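Three Cameras, One Street

Last updated: Sep 9, 2025

Camera comparisons for outdoor mobile robots are usually run in parking lots with painted targets. Urketti ran its September trial on a public street with parked vehicles, a raised sidewalk and heavy tree cover. Three units were tested on the same wheeled base: the Flimden stereo pair, the Miranda wide-angle and the Fondaslow global-shutter module. The controller and mounting bracket were unchanged between runs. Each camera recorded 37 passes, and 500 frames per camera were labeled by hand.

The route is straight, so steering has little effect on the results. Exposure has a large one. Under a white sky, the Miranda's automatic setting was set for the bright sky and lost it under the trees. Metering on the lower half of the image recovered most of the curb line.

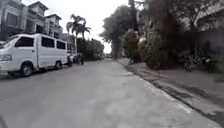 Vol. 13, No. 9

A parked van close to the lane is an easy detection for all three units. A motorcycle farther down the same side is harder, being small and blurred at that distance. The Flimden gave usable depth on such targets out to 42 meters. The Fondaslow produced sharper edges but has no depth output, and range had to be estimated from object size.

Stained pavement near a curb caused false edges on every camera. Raising the detection threshold removed most of them and also dropped parts of the real curb. Urketti kept the lower threshold and filtered the results over five frames, at the cost of a short delay in the controller.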